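Week 10 handout: Who is allowed to look at your phone?
Family Law and Technology, evening section
Ilari Ahonen

Okay, picking up where we ran out of time. We'd finished with shared passwords and I'd promised you the messy part, meaning location sharing between people who live together and then stop getting along.

Start with consent, which sounds easy and isn't. Say two spouses both turn on location sharing in December so they can find each other at a crowded airport. Fine. They have a huge fight in the spring and one of them moves out. Is the sharing still agreed to? The setting never changed, and most people forget it's there (I forgot mine for a whole year, and I teach this stuff!). Courts in different states come at this differently, so for the paper please pick one state and stay in it.

The made-up app we'll use for the rest of the unit is Bravoner. It's sold to families, it shows a dot on a map, and it also copies text messages if you pay for the bigger plan. Keep those two features apart in your head. A dot on a map raises one set of questions, and reading someone's messages can land you in wiretap law, which is a lot less forgiving.

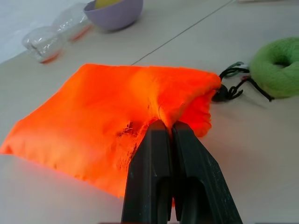

Next, ownership. Students love to say "but he paid for the phone!" and I get it, it feels like it should settle things. Paying the bill may give you the right to cancel the line or see the call list on the statement. It doesn't automatically give you the right to sit inside another adult's private conversations. Kids are a separate topic and we'll get there after the break, so park those questions for now.

Then evidence. Our practice file is Qin v. Lorirlow, and it has 1,386 text messages in it. You don't have to read them all! Read the first 51 and then skip to the ones with a star. While you're reading, ask how the messages got from her phone to his lawyer's desk. Did somebody forward them, or take screenshots, or install something? Every one of those routes gets its own argument about whether a judge should look at the material at all, and a lawyer who takes it without asking may have a problem too.

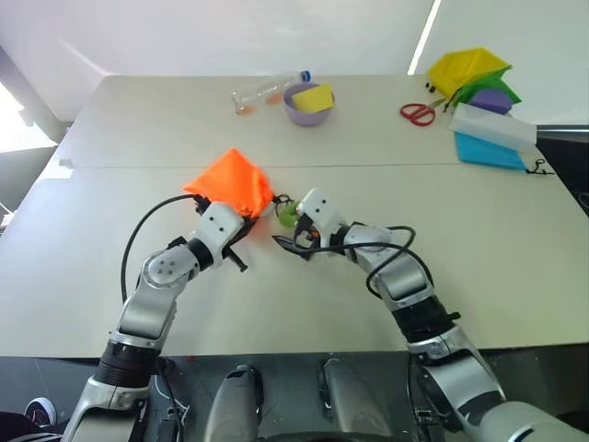

Orange cloth bag in the gripper of the left arm.

A word on the person being watched, because the readings kind of skate past them. If a client tells you they think there's a tracker on their phone, don't have them rip it off that same night. Deleting it can tip off the other side, and it can wipe out the proof. Get them to talk to an advocate from a safe device first, and make a plan. I feel strongly about this one.

For next time: read chapter 12, skim the Eltotgate hearing transcript (the cross-examination is the good bit), and write me a page on whether the husband's screenshots should come in. One page, please, regular margins, I do check. If you're stuck on what counts as "interception," come by before class and we'll talk it through. Bring the practice file, on paper if you can, as we'll be marking it up together.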